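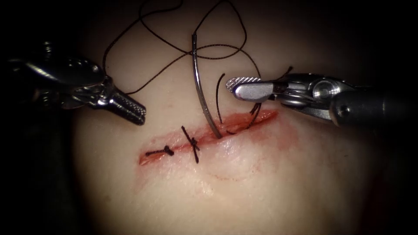 Trekden Suture Practice Pad, Large

Pale synthetic skin pad for stitching practice. Smooth top, slight gloss. Sold single or in class packs. Ships flat from our Zarudbridge warehouse, orders in by 2 pm go out same day.

Item no. 537
In stock — class packs low until February

What you get
One pad, uncut
One nonslip backing sheet
Storage sleeve (keep it, see below)
Care card

Needles, thread and instruments NOT included. Look at the Pustley starter kit if you need those, it has a needle holder, forceps, scissors and 12 packs of thread.

Good for
Simple interrupted, running, vertical and horizontal mattress. Knot tying, instrument or hand. Subcuticular OK but go slow, the top layer is thin near the corners. Not for injection practice, get the Echeverri block for that one.

Cutting
Comes with no pre-made cuts. Use a fresh No. 15 blade and a light hand. Straight cuts first, leave a finger width between them or the strip in the middle tears. Most classes get several sessions out of one side. You can flip it but the back is stiffer.

Thread
3-0 and 4-0 nylon work best. Silk is fine. Skip anything finer than 5-0, it pulls thru when you snug the knot.

Cleaning
Lukewarm water, drop of dish soap, pat dry. Dust with cornstarch if it gets tacky. No alcohol, no acetone. Practice blood stains if left overnight — rinse right away. Store flat in the sleeve, out of the sun. Dont stack other pads on top of it.

Class packs
Pack of 10, pack of 25. Schools can pay by purchase order, email the PO and put the item number in the subject line. For orders over 300 pads ask for Booker Dvorak in school sales, he does the quotes himself and is out Wednesday.

Returns
30 days, uncut only. If it shows up warped, lay it flat under a book for a day before you write us. Still warped, we send another.

Contains no latex. Training use only, not a medical device.

Also see
Trekden pad, small (item 137)
Pustley starter kit
Echeverri injection block
Replacement backing sheets, pack of 5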